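Glossy epoxy floor in a packing area: light scratches, overhead glare, and debris that only shows at an angle

Posted by Mandla Mokgethi, Sep 1, 2024

We lease a ground-floor unit in Dedatstead and use it for light assembly and packing. Floor area is 1,079 square feet, all of it coated with green epoxy, high gloss, no flake and no texture. The coating was in place when we took the lease. The landlord's file lists the product as Rullwood two-part, applied by a contractor from Sutherland 7 years ago. No data sheet survives and I have not been able to get the exact grade.

Three issues, in order of importance.

First, scratches. They are thin and pale and most of them run between the packing tables and the roller door. A fingernail does not catch in them. They disappear when the floor is damp and come back as it dries. I do not know if this means they are confined to the surface or if the coating is wearing through.

Second, glare. The ceiling fittings are bare LED lamps and each one gives a hard white reflection in the floor. Near the window it is worse, to the point where part of the floor cannot be inspected at all from the table side. We drop small parts and offcuts, and finding them against the reflections takes time.

Third, the tables. We cover them with cotton cloth so that finished pieces do not get marked. The cloth creeps toward whoever is working and drags the small stuff over the edge with it, which then ends up underfoot and (I assume) becomes the scratching agent for the first issue. Tape leaves residue. Staples are not acceptable on these table tops.

Current cleaning routine: push broom at the end of each shift, wet mop once a week with an all-purpose cleaner, no machine. Foot traffic is moderate. There is one pallet jack with nylon wheels.

What I would like to know is whether the floor should be recoated or if it can be brought back with cleaning and some kind of finish, and what other people do about the cloth. A matte topcoat would settle the glare, but the quote I received in August requires the unit to be empty for 98 hours, which we can't schedule before the end of the year.

skekwood_floors

I do maintenance work for Skekwood, mostly small industrial units. Taking your points in the same order.

Scratches that vanish under water and return when dry are in the top few thousandths of the coating. Water fills the groove and the light stops scattering off its sides. If the coating were worn through you would see a change of color, gray or tan depending on the slab, and it would stay visible wet. Check the traffic lane with a flashlight laid flat on the floor. Then check it again wet. If the color is uniform when wet, do not recoat for the scratches alone.

A sacrificial floor finish is the usual answer. Use one rated for resinous floors. Strip nothing, but do degrease: alkaline cleaner at the label dilution, rinse twice, let it dry completely. Apply two thin coats with a flat microfiber pad. The second coat goes on at right angles to the first. You can walk on it the same evening in a heated unit, but keep the pallet jack off until the following day. Plan on renewing the traffic lane more often than the rest.

Test a square in a corner before any of this. Some high-gloss epoxies carry a surface additive that makes finish bead up like water on a waxed hood. If it beads, scuff the test square with a white pad, wipe, and try again. If it still beads, stop and ask the finish manufacturer.

On glare, you have three variables: the lamp, the floor, and where people stand. A finish sold as satin will reduce the reflection but not remove it. Diffusers on the fittings do more per dollar. A bare lamp reflects as a small, very bright spot. The same lamp behind an opal cover reflects as a larger, dimmer patch, and you can see the floor color through it. For the window, a plain roller shade is enough in most units. Film also works but it is permanent for practical purposes.

Stop using the push broom. Bristles roll grit along the floor before they lift it, and a coarse broom can mark a gloss coating without any grit at all. Use a dust mop with a wide untreated microfiber head, pushed in one direction without lifting, and shake it out outside. Vacuum under the tables first, with a brush head whose bristles are soft and whose frame does not touch the floor. Change the mop water when you can no longer see the bottom of the bucket. All-purpose cleaners often leave a film which attracts dust and makes footprints visible, so move to a neutral floor cleaner.

I have the same combination in one area: green cloth on the table, an open carton, gloss green epoxy beyond it. You get a white spot on the floor for the lamps, a strong patch of glare toward one corner, and fine pale lines in the coating. There is a little curl of white scrap out on the floor that is easy enough to pick out from this side. There are yellow flecks on the cloth close to the box.
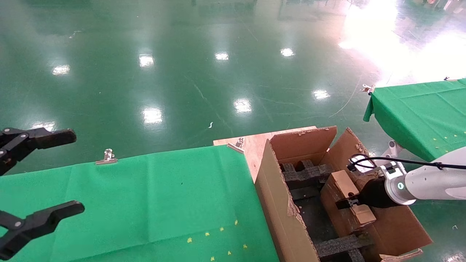
Tables and covers

The clips are ordinary silver binder clips, handles left standing. They hold well if the edge is the right thickness. Measure the table edge with the cloth folded over it, then buy the clip size whose jaw opens a little wider than that. A clip forced over a thick edge loses its spring and will let go under load.

Fit them in this order. Lay the cloth with the crease running square to the front edge so you have a reference. Clip both far corners. Pull toward the front by hand until the folds flatten, then clip the front corners under the lip where sleeves will not catch them. Add clips between the corners only where the cloth lifts. Handles may be folded down flat against the cloth, or squeezed and removed if they get in the way. I leave them up on the far side for quick changes.

If you have a loose board butted up to the table, clip cloth and board together at the corner. That prevents a gap from opening between them, and a gap is where small parts go. Check that the board is supported from below. A clip is not a bracket.

Cloth weight matters more than fiber. Thin cotton sheeting will ripple whatever you do. Use canvas or a heavy twill, prewashed, cut with an overhang of a hand's width on all sides. Put a sheet of rubber shelf liner under it and most of the creep goes away with no clips at all. Do not use solid PVC under cloth on a varnished top. Plasticizer can migrate into the varnish and leave it tacky.

For debris, take the cloth off by its corners, inward, and carry it out as a bundle. Brushing it down where it lies puts everything on the floor you are trying to protect. Cartons shed too. Keep the open box fully on the table and away from the edge, with the flaps folded out so dust from the cut edges lands on the cloth.

pallet_of_11

Just get anti-fatigue mats and put them along the tables. Covers the scratches, kills the glare where you are standing, stuff you drop doesn't bounce. We did ours years ago and never looked at the floor again. Get the ones with beveled edges or the jack will catch.

Mandla Mokgethi (poster)

Mats would cover the table side but not the lane to the door, and the jack has to cross. I will consider them for the standing positions only. Does the underside mark epoxy?

pallet_of_11

Ours left a yellowish shadow but I think that was already there. Black rubber, cheap ones.

Dedatstead Joiner

I disagree with parts of both replies above.

On mats: black rubber can stain light and mid-tone epoxy, and the stain is in the coating, so it does not clean off. Use a mat that the supplier states in writing is non-staining, and lift it weekly so that moisture and grit do not stay trapped beneath. Grit under a mat moves with every footstep. If you put mats down and never lift them, you will have a dull rectangle in front of each table.

On finish: skekwood_floors is right about the wet test and right about the broom. I would not put a finish over the whole unit as a first step, though. It adds a maintenance job you do not have today, and once it yellows or builds up at the edges it has to be stripped, with slippery chemistry on a slippery floor. Coat the lane only, with a taped edge, and live with it for a few months. The line will be faintly visible.

Nylon wheels deserve more attention than they have had in this thread. Nylon is hard and it picks up metal swarf and mineral grit, which then marks the floor once per revolution. Look at the spacing of your pale lines. If short marks repeat at an interval equal to the wheel circumference, you have found the source. Polyurethane wheels for a standard jack are a bench job: drive out the roll pin, press out the axle, swap, reassemble with the pin in the same orientation. Clean the wheels at the door in any case. A strip of coarse matting outside the threshold takes most of what the jack would carry in.

Long, continuous, slightly curved lines are more typical of something dragged, such as a table foot or a carton with a staple in its base. Put felt or nonmarking polymer glides on the table feet and check them monthly. Felt embeds grit and then behaves like sandpaper, so replace it early.

On slip resistance, which has not come up. A gloss epoxy with no texture is poor when wet. If you eventually pay for the matte topcoat, ask for a fine aggregate in the same coat. Ask for a sample board first, walk on it wet, and mop it, as heavy aggregate wears out a mop head quickly. The closure period you were quoted probably includes cure before wheeled traffic. Ask for the time to foot traffic as a separate number, and ask if the unit can be done in two halves with a joint at the column line. A cold joint shows but it is sound if the first edge is abraded.

Diffusers: agreed, do those now. Confirm that the fitting is rated for an enclosed cover before you order. Some LED lamps overheat when enclosed and fail early.

Mandla Mokgethi (poster)

Wet test done with a flashlight. Color is uniform everywhere except one coin-sized patch at the door track, which shows gray. Short repeating marks are present in the lane and the interval matches the jack wheels. I have ordered polyurethane wheels, 11 opal covers (the fittings are rated for them), shelf liner and two sizes of binder clip. The finish will be tested in the corner behind the door. The August quote stays on file and I have asked the contractor about doing the unit in halves.

Contact | Copyright 2024 | Back to top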